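Villdale laundry rule targets lint in shared drains

VILLDALE - Apartment buildings with shared laundry rooms will have to fit lint filters to their washing machine drain lines under a rule approved by the town's water board in January.

The rule covers buildings with 30 or more units. Owners have until the end of the year to install a filter on each discharge line and must log every cleaning. A first missed inspection brings a written notice. A second carries a fine of $500.

Fibers shed from fleece, plush and other brushed synthetics pass through standard machine traps and collect in the lateral pipes that connect buildings to the sewer main, according to a report prepared for the board by engineer Nour Mahasneh. The report traced two backups on Bustamante Street last year to compacted lint mixed with detergent residue. Both required excavation.

"Cotton breaks down to some extent. Polyester does not," Mahasneh told the board. "It mats, and then grease sticks to it."

Keith Clegg, who manages the Gorier apartments, asked for a longer deadline. He said the older risers in his building leave little clearance behind the machines and that a filter housing would require moving the supply valves. The board declined to change the date but will accept applications for a one-time extension.
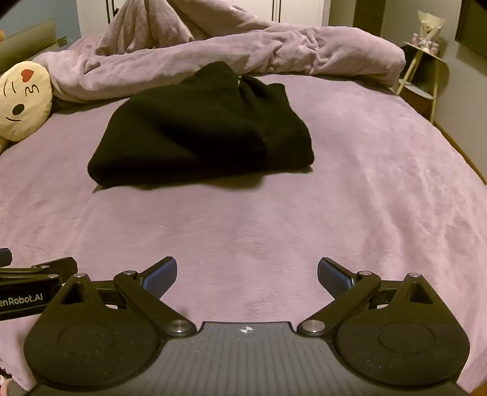

Households with their own machines are exempt. The utility is asking them to wash blankets and fleece items in cold water on a short cycle, with full loads, and to put lint in the trash. Residents should not rinse filters in a sink, as this returns the fibers to the same pipe.

Maysoun Ghanem, the utility's operations manager, said crews will take camera readings in the Bustamante Street lateral before and after the filters go in. Results will be presented to the board next year. Extension forms are available at the utility's front counter until 4:30 p.m.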